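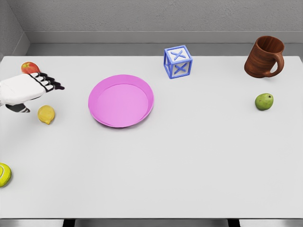

Four-finger hand vs parallel jaw in sim

ghegarty_m
Ran 586 grasps each on the Rakine hand and the Gesis two-jaw, same arm and controller. Lemon and apple: the hand drops 11, the jaw 18. Mug by the handle: no real difference.

edaly
What friction on the fingertips? The default is far too sticky and flatters the hand.

ghegarty_m
Default on both.

edaly
Then I wouldn't trust the fruit numbers. Halve it and rerun.

Huệ C
Disagree. The jaw pads use the same value, so the comparison stands, only the absolute rates are off. I'd worry more about the thumb. Ours lagged the fingers until we raised the gain.

edaly
Same value, different contact area. It doesn't cancel.

gobnait_g
Try the tennis ball as well. Over 2,971 trials in May the jaw beat our hand on it.

ghegarty_m
Rerunning at half friction tonight, ball included. Will post the logs.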